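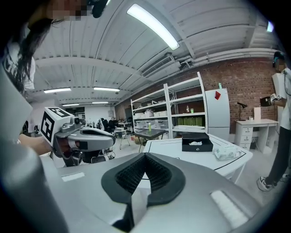

Is it worth giving up a free day to go watch people teach robots to pick things up? I'd say go, if you get the chance, and stay longer than you planned.

By Daichi Murakami
01/01/2023
6 min read

I've been to a fair number of robot demonstrations, and most of them follow the same script. There's a stage, or at least a rope. An arm does one thing very well, everybody claps, and then you're steered toward the coffee. I like those days fine (I always clap). But the open day at Zurkier was something else, and I've been boring my friends with it ever since, so now it's your turn.

Zurkier doesn't really have a showroom. You walk into the place where the work gets done, and the work goes on while you're in it. The part that visitors were invited to look at was the teaching. A person takes a gripper in each hand and does an ordinary chore with them, over and over, and the recordings go into training the software that will one day drive a robot's hands. That's it! The chore is done by someone who already knows how to do it, using the same kind of fingers the machine will have.

I think this is the most sensible thing I've seen in the field in years, and I want to argue for it a little, because plenty of people I respect find it disappointing. They come to see a robot and they get a person at a table with a tissue.

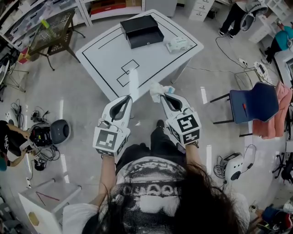
Both grippers at the table, with a tissue in the right one.

Well, yes. Think about a tissue for a minute, though. It has no fixed shape. It folds under itself, it sticks to its neighbor, it weighs so little that you can't count on gravity to help you. Every one of us handles tissues without a thought, and if you asked me to write down the rules for doing it I'd be stuck before the second line. So why would we expect an engineer to write them down? Much better to have someone do it, many times, slightly differently each time, and keep the whole record, clumsy tries included.

King-fai Hsueh, who showed our group around, told us a single operator had recorded 304 tries at one chore and that the messy ones were often the most useful. I loved that. In my own working life (I spent 35 years fixing packaging machines) the messy ones went in the bin and we never spoke of them.

They let visitors have a go on a spare pair of grippers, and you learn a lot in the first minute. Your wrists are suddenly very important. You reach for something and find that you've been relying on your fingertips to tell you when you've got it, and now you have to look instead. I managed to pick up a paper cup 2 times before I crushed it. A kid in our group was far better than I was and made sure I knew it.

What I came away believing is that more open days should be like this. Show the slow part. The polished demo leaves people thinking the machine is either magic or a trick, and I've met grown adults who hold both opinions at once. An hour of watching someone do the same small job again and again gives you a fair idea of what's hard, and you can make up your own mind about how soon any of it will turn up in your kitchen. My own guess is later than the brochures say and sooner than my brother-in-law says.

I do have a complaint or two. There was very little to read, and if you arrived between talks you had to piece things together for yourself. I'd have liked to see a trained robot try the same chore right afterward, even badly. Especially badly! I said so on the feedback card and I hope somebody reads it. 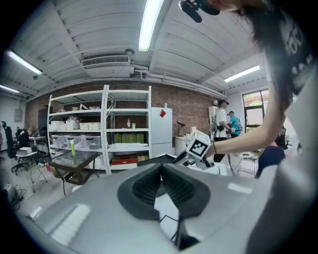

Tsz-kin Huang, who went on the same day, wrote to me afterward that I was being too kind. It's all very charming, went the letter, but copying people only gets you a machine that's as good as the people it copied, and who is paying all those hours of wages in the meantime?

It's a reasonable question and I don't have the books in front of me. On the first point I'd only say that a machine as good as a patient person at clearing a table would suit me very well. On the wages, I hope they're decent. It's skilled work, my crushed cup is the proof, and I'd like the operators' names to be up on the wall next to the engineers'.

Zurkier says there will be another open day in March. I've already put my name down, and I've been practicing on paper cups with the barbecue tongs.

Last updated 01/2023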